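그롤리(Grorley) 가정용 로봇 장비 계획, 같이 짜실 분 찾아요

안녕하세요, 툴티아에서 집안 정리 로봇 프로젝트를 맡고 있는 사람입니다. 프로젝트 이름은 그롤리고요, 옷장 정리랑 빨래 개기처럼 다들 미루는 집안일을 로봇한테 시켜 보려고 해요. 사실 기술 이야기보다 요즘 제 머릿속을 꽉 채운 건 돈 이야기예요. 뭘 사고, 뭘 빌리고, 뭘 내년으로 미룰지! 그래서 장비 구매와 예산을 같이 고민해 줄 참가자를 모집합니다.

올해 잡힌 장비 예산은 2551만 원이에요. 처음 들었을 땐 넉넉한 줄 알았는데, 팔 두 개 견적을 받아 보고 바로 생각이 바뀌었어요. 팔만 사면 끝이 아니더라고요. 그리퍼도 손가락 패드를 주기적으로 갈아야 하고, 바퀴 달린 받침대에 배터리에 케이블까지... 견적서 맨 밑에 작은 글씨로 적힌 운송비랑 설치비도 은근히 커요. 치우(Chiu)라는 업체에서 받은 견적은 본체가 싼 대신 유지보수 계약이 따로였고, 어우드(Urwood) 쪽은 본체가 비싼데 교육이 포함돼 있어요. 둘 중 뭐가 나은지 저는 아직도 왔다 갔다 합니다. (커피 마시기 전엔 치우, 마신 후엔 어우드예요.)

하실 일은 이래요. 후보 장비 목록을 같이 훑으면서 꼭 필요한 것과 있으면 좋은 것을 나누고, 업체에 보낼 질문지를 만들고, 납품 일정표를 그려 봅니다. 실제 가정의 옷장이나 선반을 기준으로 팔이 어디까지 닿아야 하는지도 따져야 해요. 카탈로그에 적힌 도달 거리만 믿었다가 문짝에 걸려서 못 쓰는 경우, 저도 예전 직장에서 겪어 봤거든요. 그때 산 팔은 결국 책상 위 작업에만 썼어요. 아직도 속이 쓰립니다.

로봇을 전공하지 않으셔도 괜찮아요. 물류 쪽에서 설비를 사 보셨거나, 학교 실험실에서 기자재 담당을 해 보셨거나, 아니면 그냥 엑셀로 가계부 쓰는 게 취미인 분도 환영해요. 견적서를 꼼꼼히 읽는 분이면 정말 반가울 것 같아요. 영어 메일을 쓸 줄 아시면 좋지만 필수는 아니고요, 번역은 제가 도울 수 있어요.

모임은 일요일 오후에 하고 8월부터 시작해요. 전체 참여 시간은 60시간 넘게 잡아 두었는데 절반쯤은 집에서 하셔도 됩니다. 인원은 20명까지 받고, 참가비는 없고, 활동비로 한 분당 130만 원을 드려요. 활동비는 장비 예산과 별도로 잡혀 있으니 우리가 비싼 팔을 골라도 줄어들지 않아요!
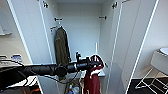
장비를 한꺼번에 다 사나요?
나눠서 삽니다. 팔 하나와 그리퍼를 먼저 들여서 써 보고, 두 번째 팔과 예비 부품은 그 결과를 본 다음에 주문해요.

옷장 작업은 첫 구매 목록을 짤 때 제일 먼저 다룰 거예요. 안에 걸린 겉옷을 꺼내려면 양쪽 문 사이로 팔이 들어가야 하고, 아래쪽 선반 밑에 작은 병 같은 물건이 있으면 낮은 데까지 손이 가야 하잖아요. 그러면 받침대 높이를 조절하는 옵션을 넣을지 말지가 또 고민이 되고, 그 옵션이 또 싸지가 않고... 이런 얘기를 밤새 할 수 있는 분이면 저랑 잘 맞으실 거예요.

지원은 어렵지 않아요. 간단한 자기소개랑, 지금까지 산 물건 중에 제일 후회한 것과 그 이유를 몇 줄 적어서 툴티아 홈페이지의 그롤리 모집 게시판에 올려 주세요. 이력서는 안 보내셔도 돼요. 읽는 대로 제가 직접 답장드릴게요.

공유 14 · 댓글 6

최근 글
중고 로봇 팔을 살 때 물어볼 것들
그리퍼 패드 교체비, 예산에 어떻게 넣을까
장비 대여 계약서 읽는 법
툴티아 작업실 이용 안내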